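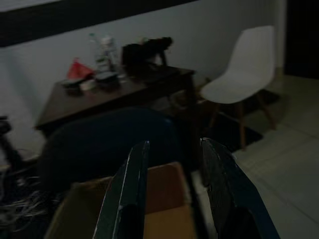
Horstead Mixed Box Recordings: README

Wekesa Kombo
3 Sep 2018
14 shares
8 comments

This folder holds the recordings made at the Zulleck returns office in Hundberg during the first trial of the two-arm station. It also holds the notes kept by the people who work there. Read both. The recordings cover what the arms did, and the notes cover what happened to the job, which the recordings don't show.

Background

Zulleck takes back boxes from small offices that are moving or closing. Most of what comes in is sorted upstairs on the benches. What remains at the end is the mixed box: packaging, bits of plastic, scraps of cloth, small parts that fell out of something else. Until June, mixed boxes were emptied by hand, usually at the end of a shift by whoever was free. It was an unpopular task. It was also the task people used to slow down and talk before going home, and that comes up again under "What changed for staff".

Horstead is the name of the trial. Khurana built the station and wrote the recording software. The site supplied the room, the boxes and the people. I kept the records and wrote this file.

What is in the folder

The data is split into sessions. There are 40 of them, each in its own directory. A session directory contains:

- head: video from the camera at the top of the station
- wrist_left and wrist_right: video from the small cameras by the grippers
- joints: arm positions and gripper opening
- events: a text file of marks made by the operator (start, pick, drop, missed, stopped by hand)
- note: what the operator wrote at the end of the session, unedited except for names

The longest session runs 55 minutes, including pauses. Pauses were left in. If you only want motion, filter on the joint data. The event marks were typed by a person and are sometimes late.

Not every session has every file. The left wrist camera was off for part of the trial and some directories have no wrist_left at all. An empty video file means the recorder was started and the camera wasn't.

How a session was run

An operator drives the arms to begin with, using a pair of hand controllers. Later sessions mix driven picks with picks the software attempts alone. The events file gives the mode at each change. Operators could stop the arms at any time and were told to do so without asking.

The height of the box was not fixed. In some sessions it is on a chair seat and in others it is on the floor. We started with the chair to save people bending when they changed boxes. Khurana then asked for the floor as well, to get a wider range of reach. If you compare sessions, look at the head video first to see which arrangement you have.
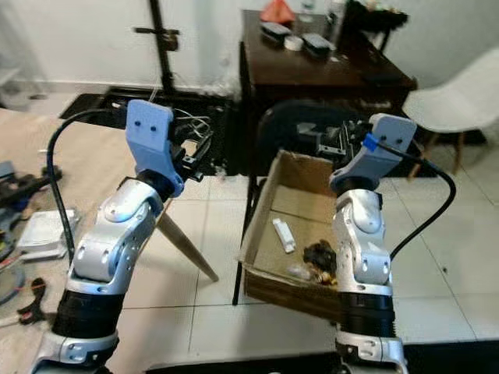 Head camera, box on the chair seat, both arms in view.

The room is a normal room of the office and was not cleared for the trial. The desk stayed in use as a place to put things down, so what is on it changes. Tape, cases, bottles and cables will show up behind the box. We chose to leave them. A model trained on a bare room would have to be trained again for this one.

Lighting was whatever the room had. Some wrist footage is dim and blurs when the arm moves. We have not brightened it or removed it.

Contents of the boxes

Boxes were used as they came, with one check by hand before each session for glass, blades, batteries and anything with a person's name on it. Those were taken out. The rest stayed in: small plastic pieces, dark crumpled material that might be foam or cloth, thin bags, fragments.

There is no item list. We tried to keep one and gave up. Two operators would give the same lump two different names, and clear plastic was often left off the list altogether. If you need labels, plan to make them yourself from the head video and expect disagreement over the dark soft items.

The grippers

Each arm has two black fingers that close on each other. The fingers show scuffs and worn edges in some of the wrist video. Please don't treat a chipped edge as a fixed feature of the gripper when setting up a mask. Fingers were swapped when an operator thought they were slipping, and the swaps are in the notes but not in the events file.

In the wrist view the fingers take up a good part of the picture and can hide what is being picked. Use the wrist and head cameras together where you have both. The timestamps share one clock.

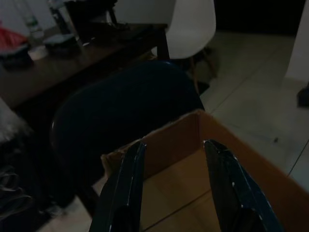

What changed for staff

This section is longer than is usual for a data card. The staff asked for it, and it was a condition of letting the recordings be shared.

The hand work went down. People on the late shift no longer empty mixed boxes except on days when the station is off. Those who had sore wrists or bad backs said they were glad of it, and the notes say so in several places.

Other work went up. A box still has to be checked, carried in, set down square, and taken away. Somebody has to watch. Operators described watching as more tiring than they had expected. When you empty a box yourself you can think about something else, but the operator has to keep a hand near the stop and an eye on two arms. After the first two weeks we put in a rule that operators change over partway through a session. Session notes from before the rule are noticeably shorter and more irritable.

The company of others went down too. Emptying boxes was done in pairs. The station needs one person. Two of the longer notes are about this and very little else, and I have left them whole.

Pay was not changed during the trial. Operators were trained in paid hours and were not asked to take it as an extra duty. There was worry at the start that the sessions would be used to time people. They weren't, and the agreement signed before recording says they can't be. Anyone who uses this data takes it on under the same agreement: it may not be used to rate, rank or time the work of any person.

Two people chose not to operate the station. They went on with bench work and nothing more was asked of them. One of them later wrote a note from the point of view of the next room over, mostly about the noise of the arms homing in the morning. It is in the extras directory.

Things the operators asked for

Collected from the notes, in no order of importance:

- A stop that can be reached while sitting down. Done.
- A way to nudge the box back into place without leaving the controls. Not done.
- Cables tied up off the floor. Partly done, and you will still see loose ones.
- The arms to wait when someone walks in. Done in the last sessions, set by hand and not by a sensor.
- A say in which boxes go to the station and which stay on the bench. Done. The late shift now decides.

That last item made the most difference to how people spoke about the trial. Boxes that are mostly thin film are quicker by hand, and the staff knew it before we did.

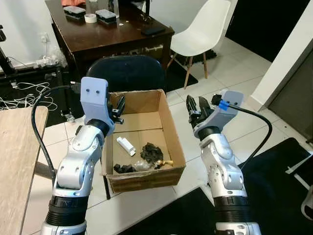
Head camera, box on the floor between the arms.

Known problems

Thin clear plastic is hard to see in all of the cameras and hard to pick. The events file has many "missed" marks for it.

Dark items at the bottom of a box merge with the gripper fingers in dim light.

The head camera was bumped and moved back more than once. Its position is not the same across the whole set, and there is no calibration file for each session. There is one calibration for the start of the trial and it should be treated as a first guess.

"Stopped by hand" can mean a fault, a phone call or a lunch break. The mark doesn't say which. The note sometimes does.

All of the recordings come from a single room. We wouldn't use them alone to judge how a station like this would do elsewhere, and we would be more careful still about the staff notes. A larger site, or one where people are paid by the box, could go very differently.

Privacy

Staff agreed in writing before taking part and could withdraw a session afterward without giving a reason. Some did, so the numbering has gaps. Sound was not recorded. Stretches where a face came into view were cut, and the cuts are listed in each session directory. If you find a face we missed, write to me and stop sharing that session until it is fixed.

Use

Free for research and teaching under the agreement in the folder. Commercial use needs a yes from both Khurana and the staff at Hundberg. Please ask them separately. If you publish, name the Horstead trial and say which sessions you used.

Updates

Corrections to the events files are welcome and will be added to the change log. A second batch, with notes from the day shift, will be added once those who wrote them have read the text over. Questions about the arms or the software go to Khurana. Questions about the notes go to me, and I will pass them on to the person who wrote the note if that person has agreed to be asked.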